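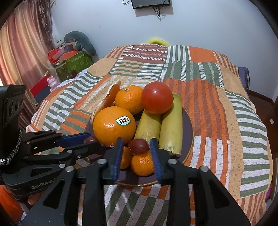

Nasham, Nov 8, 2025

Handness Guest Rooms: Questions Before You Book

When can I check in?
Check-in is from 3 p.m. to 8 p.m. If you will be later than that, call the desk before 6 and we will give you a door code. Check-out is 11 a.m.

How many rooms do you have?
We have 15 rooms on two floors. There is no elevator. Ask for the ground floor if stairs are a problem.

Is breakfast included?
Yes, from 7 to 10 in the front room. Fruit, bread, eggs and coffee. Tell us about allergies when you book.

What are the beds like?
All rooms have a queen bed except 4 and 9, which have two twins. The bedspreads are not all the same. Extra blankets are in the hall closet.

Where do I park?
Behind the building, off Stolar Street. Parking is free for one car per room. Trailers have to go in the lot across from Vasilakis Hardware.

Can I bring my dog?
Dogs are allowed in ground floor rooms only, $15 per stay. Please don't leave them alone in the room.

What if I need to cancel?
Cancel at least two days ahead and you pay nothing. After that we charge the first night. Gift cards can't be refunded but can be moved to another date.

Is there Wi-Fi?
Yes. The password is on the back of your key card. The signal is weak in room 12.

Who do I contact about group bookings?
Aino Mäkelä handles groups of six or more. For billing, ask for Colin Treloar. Both can be reached at the desk, extension 342.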